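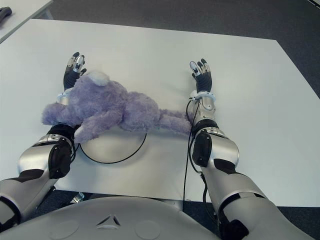 Cables on the table during teleop: what's your rule?

griton_bench
We're rewriting our bench rules for two-arm work with soft objects. The draft says no loose cable on the tabletop while the arms are live. Does anyone keep to that?

Lurkonent
We do. Wrist cables get clipped to the forearm every 15 cm and checked before each session. Takes 2 minutes.

flurnier77
Too strict for me. Clip it that tight and you lose wrist travel. I leave slack and keep speed down to 10 per cent near the object.

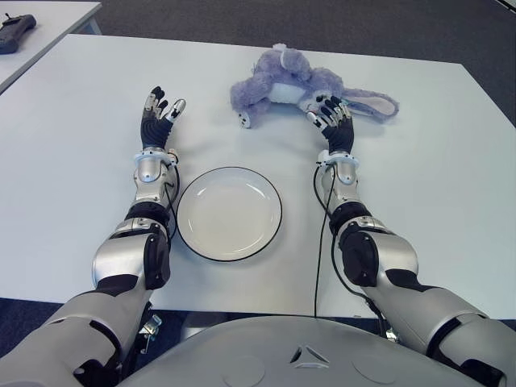 Slack is fine as long as the operator can see it. Plush worries me more, as long fur hides a cable and the fingers can close on both.

Lurkonent
Then you're relying on the operator watching all day. I wouldn't sign that off.

griton_bench
What about other things on the table? De Smet's sheet says one object at a time, so a plate and a toy together would be out.

flurnier77
Only if the task doesn't need both. Ours often does.

griton_bench
Fair. I'll put "only what the task needs" and keep the cable rule, with slack allowed at the wrist. Draft 401 goes up in May 2022.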